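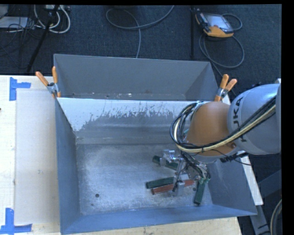

Recogida selectiva en Betelby: lo que cambia a partir de febrero

Inicio > Servicios municipales > Residuos > Hilos informativos

Publicado en enero. Redacción: Marilou Dizon, Área de Residuos del Consorcio de Betelby

Utilizamos cookies propias y de terceros con fines estadísticos. Puede aceptarlas, rechazarlas o configurar sus preferencias.

1/ El Consorcio de Betelby informa a la ciudadanía de la entrada en vigor, en febrero, del nuevo calendario de recogida selectiva. Abrimos hilo con las principales novedades por barrios y fracciones.

2/ El servicio se extiende a 1434 hogares de Endmont y Gorkbridge que hasta la fecha disponían únicamente de contenedores de superficie en la vía principal. Los domicilios afectados recibirán una carta con su zona asignada.

3/ Envases ligeros: la recogida pasa a realizarse dos veces por semana en ambos barrios. Los envases deberán depositarse vacíos. No es necesario lavarlos, aunque se recomienda escurrir los que hayan contenido líquidos.

4/ Las latas de bebida y de conserva se incluyen en la fracción de envases. Las latas con restos de pintura, disolvente o barniz quedan excluidas y deben entregarse en el punto limpio de Pritchard.

5/ Papel y cartón: una recogida semanal. Las cajas se presentarán plegadas y atadas, o bien dentro de otra caja de mayor tamaño. No se retirará el cartón manchado de grasa; su destino es el contenedor de restos orgánicos.

6/ Vidrio: se mantiene el sistema de aportación en iglú. Se instalan cinco puntos nuevos, todos ellos en Gorkbridge. La ubicación exacta puede consultarse en el tablón de anuncios y en las oficinas de atención.

7/ Horario de depósito: a partir de las 20:00 h de la víspera. Los cubos deberán retirarse de la acera antes de las 10:00 h. La ordenanza vigente contempla apercibimiento previo en caso de primera infracción.

8/ Comercios y hostelería: los establecimientos inscritos en el padrón comercial, alrededor de 206, conservan su recogida específica a puerta cerrada. Quienes deseen modificar el volumen contratado pueden solicitarlo durante todo el mes de enero.

9/ Muebles y enseres: la retirada continúa siendo gratuita con cita previa. Rogamos que no se depositen junto a los contenedores sin haber obtenido confirmación telefónica del servicio.

10/ Gwawr Gethin, responsable de Atención Vecinal, atenderá consultas en la biblioteca de Endmont el domingo, de 11:00 a 13:00 h. No se requiere inscripción. Habrá ejemplares impresos del calendario en letra grande.

11/ Las personas con movilidad reducida pueden solicitar la recogida en el portal. La solicitud se presenta una sola vez, en papel o por vía electrónica, y no es preciso renovarla salvo cambio de domicilio.

12/ Los cubos domésticos se entregarán en el punto limpio de Pritchard previa presentación de la carta. Si no la ha recibido a finales de mes, diríjase a la oficina de atención más próxima con un documento que acredite su residencia.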